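Stestura Evening Studio
Unit 4 handout: Color Neighbors

Welcome back! Last time we mixed grays until our arms ached, so now we get to play with the warm end of the wheel. Please bring your own paper (300 gsm if you can, the lighter pads buckle) and a tube of Kuruc yellow ochre. The Evell student set is fine for everything else.

Homework from April is due at the start of class. Leave it on the rack by the sink.
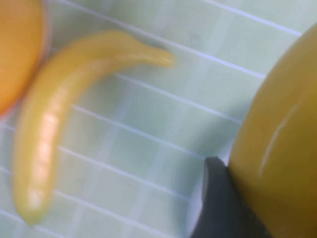
Analogous colors sit side by side on the wheel, and I love how much mileage you can get from them! Yellow, yellow-orange, orange, red-orange: that short run is plenty for a whole still life. Look at how the banana goes from golden yellow to ochre around its upper bend, then has a hint of green at the bottom tip. That's three tubes of paint on one piece of fruit, and we haven't even gotten to the pinkish white highlight running down its body. Don't reach for pure white there. Try a touch of rose in it first.

The pale green checked cloth is doing quiet work too (cool and light, so the warm shapes come forward).

In class
Thumbnails first, 24 minutes, two values only.
Then one color study, no bigger than your hand.
Squint often!

Reading: Brarninley course pack, page 34, the section on soft and lost edges. Bring one question about it next time.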